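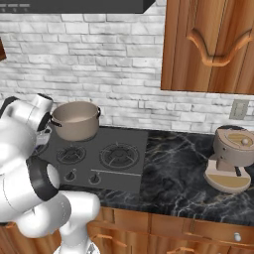

Etville wrote back overnight that I shouldn't trust a word the simulator says about loop handles. Their view is that the handle contact is too forgiving, that the pot weighs whatever the last person typed in, and that I am going to pick the wrong gripper and then be surprised by it on the bench. They would skip the rest of the kitchen scenes and go straight to hardware with the Zollero.

I read it twice over coffee and decided they are partly right. The mass was wrong. I opened the pot asset and the value in there would have suited a paper cup. I put in a number from our own kitchen scale, using the stockpot from the break room, and restarted everything from last night. So the first half of this notebook page is no good and I have crossed it out.

Where things stand this morning. Two grippers, two controllers, one task. The task is to take the pot by a side handle at the back left of the cooktop, lift it clear of the grate, and set it down on the marble short of the coffee machine. Grippers are the Skonberg parallel jaw and the Zollero with the soft fingers. Controllers are our stock position controller and the Dambrauskienė one, which lets the arm give a little when it touches something. Same arm throughout, same base position, down low and to the left in front of the cabinets.

Scene 703 is still the one I use for looking at things by eye. The others shuffle the pot and the lighting, and 703 is the plain one. I know it so well by now that I can tell from the first second of an approach whether it is going to go bad.

8:40. Skonberg with the stock controller, 300 runs, new mass. 123 clean lifts. It was a lot better than that yesterday with the paper cup weight, so I owe Etville for that one. In 79 of the runs it never got hold of the handle at all, it closed in front of it or above it. The rest are a mix: dropped on the way up, tipped, pot dragged into the next burner, or stopped by the safety limit because a finger was pushing on the grate.

The misses bother me more than the drops. A drop I can work on with pads and closing force. A miss means the camera pose or the grasp point is off, and both grippers share those. I went through a couple dozen miss replays at quarter speed. Most of them are on the handle nearer the robot. The forearm comes over the left part of the cooktop to get there and the wrist has to fold more than it likes, so the last bit of the approach is done with the elbow close to its limit. The planner takes whatever solution it gets first and doesn't mind that it's an ugly one.

Tried the far handle instead, by hand, ten minutes of dragging the target around. The reach is fine. The wrist has more room. But the path crosses over the open top of the pot and there is the range hood up there, and with the Zollero mounted, which is the longer of the two, I don't like the clearance. It did not touch in any of the tries. I would still not run it on hardware without someone's hand on the stop button.

Left a note in the task file: near handle for now, add a cost for elbow angle, try again.

10:15. Elbow cost added. I set it too high the first time and the arm refused to go anywhere near the pot, it hung over the front edge of the counter and timed out. Halved it, halved it again. Now the approach looks relaxed. Replays in 703 look good, but I said that last week too.

Swapped in the Dambrauskienė controller while the stock runs were queued. Setup took longer than the runs will. The gains come in a different order than ours and the manual shows them in a table with no units. I sent the arm into a slow wobble twice before I figured out the wrist values were meant for a heavier arm than this one. Once those were down it settled. I've written the working set on the inside cover of this notebook so I don't have to find them again.

The difference when it works is easy to see. With the stock controller, if a jaw lands on the handle a bit off center, the whole pot gets shoved sideways on the grate, and then the jaws close on nothing or on the rim. With the other one the arm stops pushing, the jaw slides down along the handle, and it closes where it should. It is slower. The last stretch feels long when you sit and watch it. I don't care much about slow, but the people in Skonberg's applications group will, they always ask for cycle time before they ask about anything else.

Lunch at the desk.

1:10. Zollero. The soft fingers are hard to simulate and I want to put down clearly what I did, for when I forget. I did not model the fingers bending. They are three rigid segments each with springs between them, and the spring values are from the bench test we did in the fall with the luggage scale. So anything I say about the Zollero today is about rigid segments with springs. If Etville wants to complain about the simulator they should complain about this part.

With that said, it rarely misses. It has a wide mouth and the fingers go around the handle from both sides, so it doesn't matter that the grasp point is a little off. What it does badly is hold the pot level. There's one handle, all the weight hangs off to one side, and the fingers let it roll. The pot comes up and turns like a bucket. Empty, this is ugly and harmless. With soup in it I would have soup on the counter.

The Skonberg holds it level when it holds it. The flat jaws clamp the loop and there is enough friction to fight the turning, until there isn't, and then it goes all at once.

So one of them finds the handle and the other one keeps it. I had hoped for a plainer result than that.

Two things I want to try with the Skonberg before I give up on it. First, the longer jaw pads, the ones with the groove. We have a pair printed already and I could put the shape in the simulator this week. Second, turn the wrist ninety degrees so the jaws close from above and below the handle. The trouble there is the grate. The lower jaw needs room and the pot handle isn't that high above the prongs with our pot. I measured in the scene and it's tight but it goes.

2:45. Tried the second one in 703. Goes in fine, closes fine, lifts level. On the way down to the marble the lower jaw arrives before the pot is seated, or close enough to make the arm stop. Tilted the set-down a few degrees so the far side of the pot lands first. Works in the plain scene. Queued the full set for tonight.

Camera notes, short. The overhead view is no use for the near handle when the forearm is over it. I moved the second camera over so it looks down at an angle, and now the arm still blocks the back left burner but both pot handles are in view through most of the approach. The handles are dark and the pot is light, which makes them easy to pick out here. I should add a scene with a dark pot. I have been putting that off because I know it will hurt the numbers.

Also the marble. The detector thought one of the gold veins was an edge and for a few runs it put the counter's front edge in the wrong place. Fixed by taking the edge from the depth image. Would not have found that on our bench, which is gray laminate.

4:30. Wrote back to Etville. Said thanks for the mass. Said I'm keeping the kitchen scenes through the end of December and that both grippers go on hardware after that, with the Dambrauskienė controller only. I'm done comparing controllers. Asked them to send a real pot with loop handles like these, and to tell me what it weighs this time.

They answered right away, one line, asking whether I had tried using both handles. With one arm. I'll answer tomorrow.

For tomorrow: check the turned-wrist runs first. Groove pads into the simulator. Dark pot scene. Order more of the thin rubber for the jaws, the roll is nearly finished. Move the gains from the inside cover into the repo before I spill something on them.

Machine left running, monitor off, 5:50.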